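Section 4. Thermal paste: choosing it, putting it on, and ignoring the box

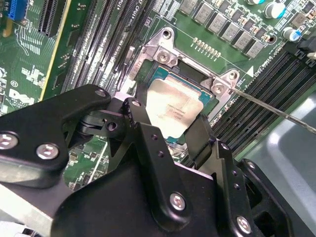

Fig. 4-1. Processor in its socket on a Dell board, with the metal retention frame around it.

This section covers replacing the thermal paste on a desktop processor in one of our refurbished office machines. It was written by Nisha Awasthi and revised by Gaurav Nautiyal in December. Read Section 3 (taking off the cooler) first.

4.1 Do you need to do this?

Probably not. Paste makers would like you to change it every year. We have opened office desktops with the factory paste still on them that ran at perfectly ordinary temperatures, and put them back together feeling a bit foolish.

Replace the paste if:
- you have taken the cooler off for any reason
- the machine shuts down under load and you have already cleaned the dust out of the fan and fins
- you are fitting a different cooler

Noise alone is a poor reason. Clean the fan, then check again.

4.2 Which paste

The claims on the packaging are hard to take seriously. Sengar Gold advertises "up to 12 degrees cooler" and does not say cooler than what. We asked. The reply was a link to the same product page.

We keep two pastes on the bench, Plulard Standard and Siltetti T2. Marlina Goh ran both in the same machine under the same load and could not separate them from ordinary changes in room temperature. Buy the cheaper one.

Note: Paste sold as "diamond" or "nano" is still paste. If it comes with a certificate, you have paid for the certificate.

Caution: Do not use liquid metal in these machines. It conducts electricity, it attacks aluminum, and the gain in an office desktop is too small to be worth a dead board.

4.3 What you need

- Isopropyl alcohol, 90 percent or stronger
- Lint-free wipes or plain coffee filters
- One small tube of paste
- A Phillips screwdriver that fits the cooler screws properly

Brustivden sells a "paste removal kit" with two little bottles. The first contains a citrus cleaner and the second contains alcohol to get the citrus cleaner off. Skip the first bottle and you can skip the kit.

4.4 Removing the old paste

1. Shut down, unplug the power cord, and hold the power button for ten seconds.
2. Touch bare metal on the case before you reach inside.
3. Leave the processor locked in its socket. You do not have to take it out to clean the top, whatever the videos show.
4. Dampen a wipe with alcohol. Damp, so that nothing drips when you squeeze it.
5. Wipe from the outside of the heat spreader toward the middle. Change the wipe when it turns gray.
6. Clean the base of the cooler the same way.
7. Let both surfaces dry for a few minutes.

Caution: Never scrape with a knife or screwdriver. If old paste has set hard, lay a damp wipe on it and wait.

4.5 Applying new paste

There are long arguments online over the pea, the line, the cross, and the full spread. Sum-yee Tang tried all four for us with a sheet of clear plastic under clamps. All four covered the area that matters. We use the pea.

1. Put one dot of paste, the size of a small pea, in the center of the heat spreader.
2. Lower the cooler straight down. Do not twist it to "work the paste in."
3. Start all the cooler screws by hand, two turns each.
4. Tighten in a diagonal pattern, a little at a time, until each screw stops. Do not force it past the stop.
5. Plug the fan back in. This is the step people forget.

Note: If you lift the cooler after it has touched the paste, wipe everything off and start again from 4.4. Trapped air is a real problem, unlike most of what you will read about on forums.

4.6 Checking the result

1. Start the machine and enter the setup screen. Confirm that the fan speed is shown and is not zero. Idle readings vary by model; our test unit sat at 1,079 rpm.
2. Boot normally and run something demanding for half an hour.
3. Compare the temperature with the reading you took before you began. If you didn't take one, you have no way to know whether you improved anything, and neither does the person who sold you the paste.

Some brands say the paste needs 266 hours to "cure" before it performs. We logged one machine for that long and saw no change we would put our names to. If it runs hot on the first day, reseat the cooler.

Questions about this section go to Geeta Dhillon at the repair desk. Please give the model number, the paste used, and both temperatures.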